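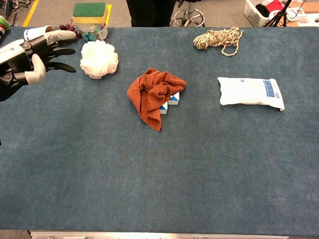

Items on the table, with the orange microfibre towel in the middle.

Progress report to Besumell, 15th June

Project: Fitix, small turned parts at the Wysocka workshop

Since the last report we have finished the trials in brass and started with stainless steel. In brass the bushings are stable. We made a run of 4,000 pieces and the bore stayed inside tolerance from the first box to the last, with one change of the boring bar. The customer, Mutance, has accepted these parts and asked for a price for the second size.

Stainless is slower. The chips are long and they wrap around the tool, mostly in the back drilling. We tried 7 combinations of feed and insert, and two of them give chips which we can live with. The better one costs more per insert, but the edge lasts longer, so the price per part is almost the same. Surface finish is good on the outside diameter – on the face there is still a small step which must be removed by hand. I do not wish to promise a date for this before we have tested the new collet.

The high pressure coolant pump came late and its filter was the wrong type. The supplier exchanged it without cost. We lost two weeks of machine time and have used them for measuring and for writing the setting sheets.

Spending is within the plan, except for bar stock. We had to order 100 bars of ground material, as the drawn bars were not straight enough for the guide bush.

Next steps are the collet test, a longer run in stainless and training of the second shift. The final report remains planned for November.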